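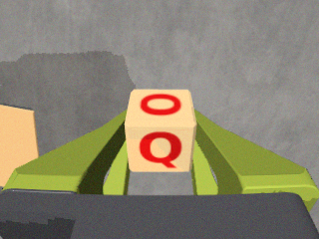 Ticket 1829 -- block reorient, sim

Reopening this one, sorry! I pulled the new Grakier build and the hand still drops the letter cube when it tries to turn it. 26 drops out of 60 runs, and it's always mid-turn, never on the pickup. Mali thought it was friction on the fingertips, so I bumped that up and got the same thing -- well, plus some jitter. Then I put the physics substeps back to 2 and the drops went away. Ye-rin, did that default change in September? Leaving it open till I hear.

-- I-seul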